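Flirkato Forums > Cold Weather Clothing > Washing a puffer at home or paying for it?

mollau520
I have a quilted puffer I bought in May off season. The cleaner in town wants 19 dollars to wash it. Is home washing fine? The tag says down fill, cold water.

seok_9
Home is fine. Front loader, gentle cycle, down soap, extra rinse. Zip everything first, pockets too. Then dry on low with tennis balls. Mine took three cycles.

Lavham
Disagree on the dryer. I ruined a 100 dollar coat that way, the lining melted at one cuff. I lay mine out and flip it every few hours.

mollau520
Front and back, with my pack in the second one.
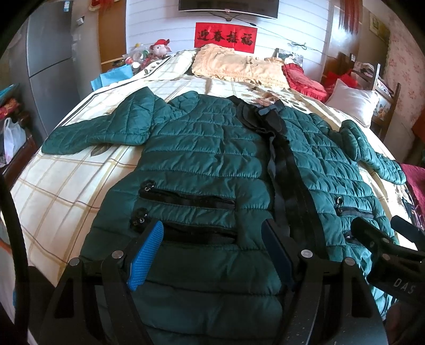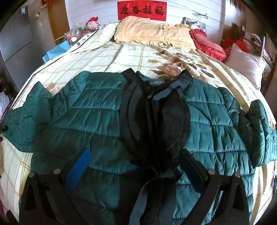 Last edited by mollau520 on 2020-10-06

seok_9
Air drying down takes days and it can start to smell. If the lining melted, the dryer was too hot. Low means low.

Lavham
It was on low. Old machine, though, so maybe the thermostat was off. I still wouldn't risk it.

tinroof
Does the pack go on over it every day? Shoulder straps flatten the fill and washing only brings some of that back.

mollau520
Most days, yes. I'll try the laundromat dryer on low and check it every 20 minutes.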